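Workshop Tips > Care and Repair

Looking after a two-arm folding setup
By Refilwe Venter, Mar 14, 2020

Most trouble with our pair of arms starts at the grippers. Wipe the black fingers with a barely damp cloth every 3 days and let them dry before you power up. Lint packs in where the fingers meet the housing, so go in there with a soft toothbrush. Compressed air only drives it deeper.

Check the 4 housing screws while you're there. Snug is enough.

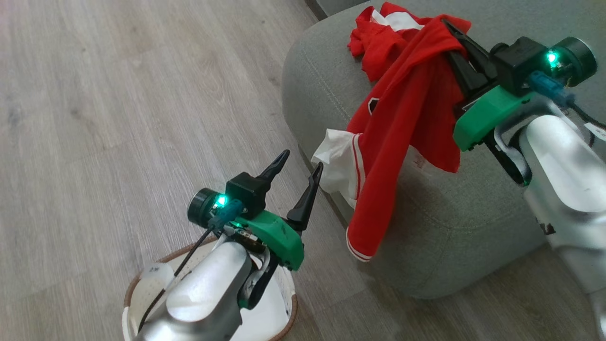

Cables need more attention than the motors do. Push each connector straight home with your thumb, then swing the arm through its full reach by hand with the power off. Watch the slack on the way. The blue plug sits just under the light on each wrist, and on the left arm the cable sweeps down over the basket, so keep the basket low and clear of the loop. Leave the tags on the cables, too. You'll want them when you swap one.

Practice on a garment with long sleeves and a ribbed band. If the fingers drop it, clean the tips again before you touch the grip setting.

Replace the finger pads after almost 6 months.

3 comments | Share
Back to top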